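Bedding and linen > Washing and folding

Sage green sheets and what you can safely put on them

Posted by pennyfold, 23 September 2018

Hello all. I changed our bed over to a pale sage green sheet in August and I like it a lot, but I'm now nervous about sorting the washing on it. 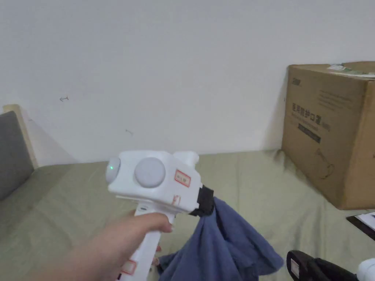

The bed is the only flat surface in the house big enough for folding, so everything gets tipped out there. Most of what we own is blue. Tea towels, work shirts, jeans, the lot. My old sheets were navy and I never gave it a thought. Does dark blue rub off on a light sheet if it's dry? And does anyone have a better way of sorting, as I end up with a heap of crumpled things and no room to fold.

gatepost_57

Dry is fine in my experience. Damp is where you get trouble. I had a blue mark on a cream pillowcase from a pair of new jeans left on it overnight when they weren't quite dry. It came out after two washes but it took some soaking.

Tudur Ellis

I'd disagree that dry is always fine. New denim will rub off on anything pale, dry or not. I've had it on a sofa arm and on the inside of a canvas bag. After five or six washes it settles down.

What I do is keep an old flat sheet folded at the foot of the bed and throw it over the top before I tip the basket out. Takes ten seconds. Mine is a Milico one, 300 thread count, far too good for the job now but it has a tear at one corner so it was going for rags anyway.

marrowfat

Seems a lot of bother to put a sheet on a sheet. Why not fold on the table?

pennyfold

The table is a drop-leaf and seats two. I can get one pair of trousers on it.

marrowfat

Fair enough.

hobbinsway

On the sorting, I pull out all the small stuff first and fold it last. Big things go flat straight away, one on top of the other, so the heap goes down quickly and you get your space back. If you start with socks and cloths you're still there at teatime with the duvet cover underneath.

Cloths I don't fold at all. They go in a drawer as they come.

Tudur Ellis

Other way round for me - small things first, off the bed and into the basket, then you have the whole mattress for the big ones. And cloths do want folding. You get twice as many in the drawer.

hobbinsway

I have a big drawer.

linen_moth

Where did you get the sage? I've been after that colour for ages. Fletia do one but the one I was sent was nearer grey than green.

pennyfold

Furnomthorpe, from their shop. It was the last double they had on the shelf. It has washed well so far, done at 40 and dried on the line. A bit of creasing in the middle but I don't iron sheets.

gatepost_57

If you do get a mark, cold water and a bit of ordinary washing liquid, dabbed on and left for an hour. Don't use anything with bleach in it on a green. I did that with a Tiedemann pillowcase and ended up with a yellow patch the size of a saucer.

linen_moth

Seconded on the bleach. Also check for the colour before you put it through a hot dryer - once it's been dried in, it's much harder to shift.

marrowfat

I still think you're all overdoing it. We've had a white sheet for 9 years with jeans thrown on it every night and there isn't a mark.

Tudur Ellis

Old jeans or new ones?

marrowfat

Old. I take the point.

pennyfold

Thank you, all useful. I'll dig out one of the navy sheets and use that as a cover when there's anything new in the wash, and leave it off for the rest. Will try big things first this week and small things first next week, and see which one gets me done sooner.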